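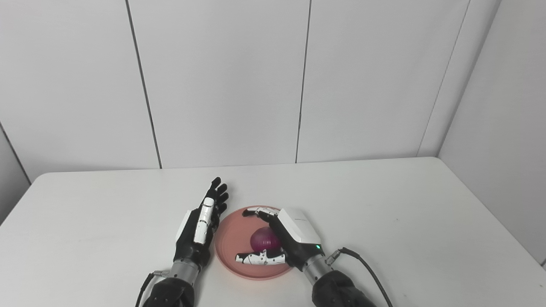

Right hand closed on the onion at the plate, left hand held upright beside it.

Recording pick-and-place examples with two hands

These steps cover one task on the Govness bench: the right hand takes an object from a plate or puts one on it. Read them through before you power up the arms.

1. Home both arms and check that the wrist cables hang free through the full range of travel.

2. Start Reltent and load the task file. Enter your operator name. Ihor Hordiienko sorts by this field, so spell it the same way each time.

3. Place the plate within reach of both hands. Move it a little between episodes, and turn the object as well. A set in which the plate never moves will train a policy that ignores the plate.

4. Press record, wait for the tone, then move. Close the fingers slowly and stop when the grip force levels off. Squeezing further adds noise to the finger channels.

5. Open the hand, withdraw it and hold both arms still for one second before you stop the recording.

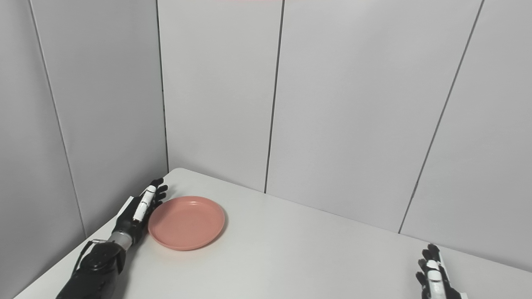 Start and end poses matter more than most operators expect. The trainer reads the first and last samples of each episode as fixed points, and drift there spreads into everything between. Park the right hand well away from the plate, near the right-hand edge of the table, and keep the left hand close to the rim with its fingers slightly curled. An episode with nothing on the plate, as here, is labelled "clear" in the state field. Leave the field blank if you are unsure and Tuấn Lò will fill it in during review.

6. Mark failures as failures. Do not delete them. Dropped objects and missed grasps go into a separate split.

7. Export after every 166 episodes. Larger files have stalled the upload.

How many to record

A first policy needs 300 good episodes per object. Go to 500 if the object rolls. Beyond 1,000 we measured no gain on this task, so change the object or the plate instead.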